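Why Did the Robot Squash My Cup?

Hi, I'm Ngaio Whitcombe! I help teach robots to pick things up, and today I want to tell you about the time ours went wrong (very loudly).

Our robot is called Trolldale. It learns by copying. We do a job with grippers in our own hands, over and over, and it studies what we did.

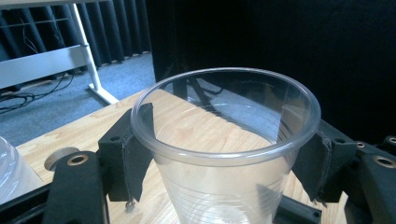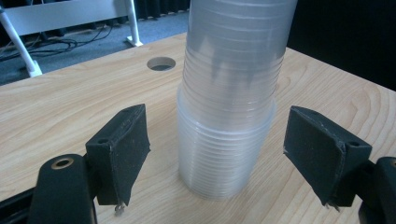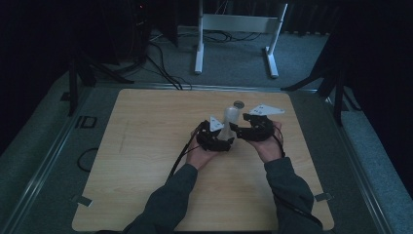
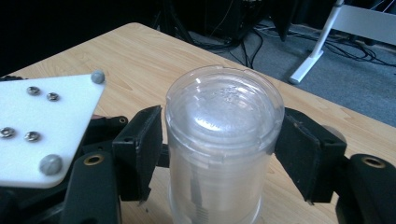

So one morning in May, Trolldale reached for a cup and went CRUNCH. Then it did it again with the next one! My friend Brodie hit the big red stop button, and we all stepped back. That's our rule: if a robot does something odd, stop it first and wonder about it later.

What was the matter? A robot can't feel a cup the way you can. It has a sensor, a little part that tells it how hard it's squeezing. Ours had a loose wire, so it kept saying "zero, zero, zero." Poor Trolldale thought it wasn't squeezing at all, so it squeezed harder!

Jinlong fixed the wire, and we added a new safety rule to the program. Now if the number stays at zero for too long, the robot lets go and waits for a grown-up. We ran 200 tests after that and I only jumped at the first five.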